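Plurnora Hand Gripper Kit, second version

Okay, so I finally get to write up the new Plurnora kit, and I'm pretty excited about this one! If you bought the first version from us, you know the drill: you hold the gripper, do the job yourself, and the wide-angle camera on it records the whole thing so your arm can learn from it later.

The big change is the grip. The old one gave me a sore thumb by lunchtime (I complained, Melton listened), and the new trigger is softer and sits lower. You get 2 sets of finger pads in the box, one firm and one squishy. I reach for the squishy ones for balls, paper and anything that likes to roll off a table.

What's in the kit: the gripper, the camera already mounted, both pad sets, a charging cable and a carry case. It ships from our Eklund shop in 5 working days. The Sarnier wrist mount is sold separately, and yes, it still fits if you bought yours back in July.

The lens is really wide, so you pick up the tabletop, the walls and the ceiling light all at once. I love that for ordinary rooms with plenty going on in them, though you do want to switch the exposure to manual if your light is a bright one.

There are 17 kits left from this batch. Drop me a note if you want one put aside!

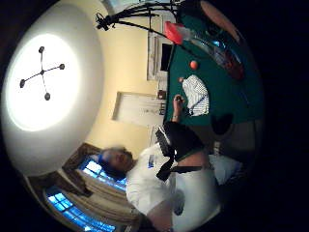 Plurnora's new trigger is so much easier on my hand, but I wish the case had a spot for the wrist mount. Mine just rattles around in there with the cable.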